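색깔 큐브 분류 놀이 준비하고 진행하기

인쇄하기 | 이메일로 보내기

작성: Ottmar Kasten
최종 수정: 2020년 7월 19일

통 두 개와 색깔 큐브만 있으면 할 수 있는 분류 놀이입니다. 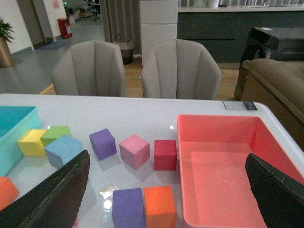 이 글에서는 책상을 준비하는 방법부터 규칙을 바꿔 가며 진행하는 방법, 끝난 뒤 정리하는 방법까지 순서대로 적었습니다. Misden의 작은 공부방에서 여섯 살 안팎의 아이들과 하던 방식이며, 집에서도 똑같이 할 수 있습니다. 한 번 하는 데 거의 16분이 걸립니다. 아이가 더 하고 싶어 하면 규칙을 바꿔서 한 판 더 합니다.

준비물

- 색깔이 여러 가지인 큐브. 같은 색이 두 개 이상인 것도 섞습니다.
- 뚜껑 없는 네모난 통 두 개. 색이 서로 달라야 합니다.
- 무늬 없는 밝은색 책상이나 탁자
- 규칙을 적을 종이와 연필
- 마른 수건

큐브는 한 면이 아이 손가락 두 마디 정도면 적당합니다. 너무 작은 것은 세 살 아래 동생이 있는 집에서는 쓰지 마세요. 통은 아이 손이 바닥까지 닿는 깊이로 고릅니다. 저는 Harms 문구점에서 산 통을 쓰는데, 반찬통이나 신발 상자 뚜껑도 괜찮습니다. 상자 뚜껑을 쓸 때는 안쪽에 색종이를 한 장 붙여 두면 두 통을 구별하기 쉽습니다.

책상 준비

1. 책상 위의 다른 물건을 모두 치우고 수건으로 닦습니다.
2. 통 하나는 왼쪽에, 하나는 오른쪽에 놓습니다. 둘 사이는 아이가 양팔을 편하게 벌린 폭보다 좁게 둡니다.
3. 큐브를 두 통 사이에 흩어 놓습니다. 줄을 맞추지 말고 방향도 제각각으로 둡니다. 몇 개는 서로 붙여 두어도 됩니다.
4. 같은 색 큐브는 서로 떨어뜨려 놓습니다. 붙어 있으면 아이가 한꺼번에 집어 버립니다.
5. 아이를 책상 가운데에 앉힙니다. 어른은 맞은편보다 옆자리가 좋습니다. 맞은편에 앉으면 왼쪽, 오른쪽을 말할 때 헷갈립니다.

첫 번째 규칙: 따뜻한 색과 차가운 색

처음에는 이 규칙으로 시작합니다. 빨강, 주황, 노랑, 분홍은 붉은 계열 통에 넣고 파랑과 초록은 푸른 계열 통에 넣습니다. 통 색과 큐브 색이 비슷한 쪽으로 가기 때문에 설명이 짧아도 됩니다. 큐브는 한 번에 하나씩, 한 손으로 집게 합니다. 넣을 때 색 이름을 소리 내어 말하게 하세요.

보라색은 미리 정해 주지 않습니다. 어느 통에 넣을지 아이에게 묻고, 아이가 정한 대로 종이에 적습니다. 두 번째 보라색 큐브가 나왔을 때 같은 통에 넣는지 지켜봅니다. 다른 통에 넣으면 종이를 보여 주고 다시 고르게 합니다. 아이가 생각을 바꾸었다고 하면 앞의 것도 함께 옮깁니다.

두 번째 규칙: 짝이 있는 색과 없는 색

큐브를 모두 꺼내 다시 흩어 놓습니다. 이번에는 같은 색이 또 있는 큐브를 한쪽 통에, 하나뿐인 큐브를 다른 쪽 통에 넣습니다. 집기 전에 책상 전체를 훑어보아야 해서 첫 번째보다 어렵습니다. 주황과 빨강, 분홍과 빨강처럼 비슷해 보이는 색은 두 개를 나란히 놓고 비교하게 하세요. 저녁에 노란 전등 아래에서 하면 틀리는 일이 많으니 낮에 창가에서 하는 편이 낫습니다.

세 번째 규칙: 아이가 만드는 규칙

아이가 규칙을 정하고 어른이 분류합니다. 어른은 일부러 한두 개를 틀리게 넣습니다. 아이가 잡아내면 어떤 규칙에 어긋났는지 말로 설명하게 합니다. 지금까지 나온 규칙 중에는 '케이크에 올릴 색과 안 올릴 색'도 있었습니다. 색 이름과 상관없는 규칙이라도 아이가 끝까지 지키면 그대로 인정합니다.

잘 안 될 때

- 큐브를 던져 넣는 경우: 통을 아이 쪽으로 당겨 놓습니다.
- 규칙을 자꾸 잊는 경우: 통 앞에 색연필로 칠한 종이 조각을 붙여 둡니다.
- 금방 지루해하는 경우: 큐브 수를 줄이고 판 수를 늘립니다. 시간을 재는 것은 권하지 않습니다.
- 색 구별을 계속 어려워하는 경우: 명암 차이가 큰 색만 남기고 해 봅니다. 그래도 같으면 다음 검진 때 안과에 물어보세요.

정리

마지막 판이 끝나면 큐브를 통 하나에 모두 모으고 개수를 맞춥니다. 큐브는 미지근한 비눗물을 묻혀 꼭 짠 천으로 닦고, 물기가 마른 뒤에 보관합니다. 나무 큐브는 물에 담그지 마세요. 통은 겹쳐서 선반에 올려 둡니다. 규칙을 적은 종이는 버리지 않고 통 안에 함께 넣어 두면 다음번에 이어서 할 수 있습니다.

규칙 카드 양식은 8월에 올릴 예정입니다.

인쇄하기 | 이메일로 보내기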